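4.2 The room and its light

We chose the large open-plan room at Skirnari for the second part of the study, and it turned out to be a wonderful place to look at how people share light. People there stand, lean, talk across the tables and carry their work from one spot to another all day long. A single reading taken at a single desk says very little about a room like that. We wanted to know what the light does at the height of the hands, where most of the close work goes on, and how much of it comes back from the surfaces nearby.

Two features of the room matter most for what follows. The first is the ceiling, which is high and white and carries bright rectangular light panels. The second is the furniture, with its light wooden tabletops. Figure 3 gives a view up from working height, with one panel lit and a person leaning in at close range. The panels were set to 4,000 K during the first round of readings and to 3,000 K during the second. Kidus Tesfamariam made the change in the evening, after the last people had gone home, and the next round began the following morning.

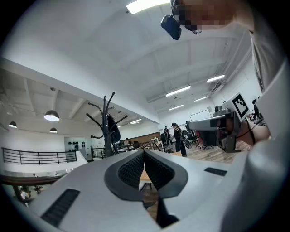
Readings were taken at the tabletop and again a hand's width above it, first with the meter facing up and then with it facing down. The downward readings were the real surprise for us. We had expected the tables to give back a little light, but the pale wood did far more than that, and at several spots it was bright enough to soften the shadow that a leaning person casts over their own work. Jaanus Kairys had predicted something of the kind from the earlier tests at Lendberg, where the tables are dark, and it was exciting to see the two rooms come out so differently under the same kind of panel.

A person's own body still made the largest difference. With the worker standing upright, the tabletop readings stayed close to 1,000 lux under the panels. When the same worker bent forward over the table, the lowest reading fell to 200 lux. Clothing played a part as well: pale sleeves gave back light to the hands and dark sleeves took it away. We did not ask anyone to dress in a certain way, so we report this only as something we noticed – but it came up often enough that Adanech Dinsa added a sleeve column to the record sheets, and we would gladly see it tested properly.

The change from 4,000 K to 3,000 K had no clear effect on the shadow readings. It did change what people said about the room. Several described the warmer setting as calmer, and some moved their work closer to the middle of the table without being asked. Comments were written down by Tsegereda Negussie in the words people used, and are treated in Section 5.

One limit should be kept in mind. All the readings in this section were made in April, and daylight reached the room for a good part of each session. We took a daylight-only reading early in the morning with the panels off and subtracted it from the readings that followed, as in Section 3.1, but on cloudy mornings the daylight shifted faster than we could repeat the reading. Values from those mornings are marked in Table 2.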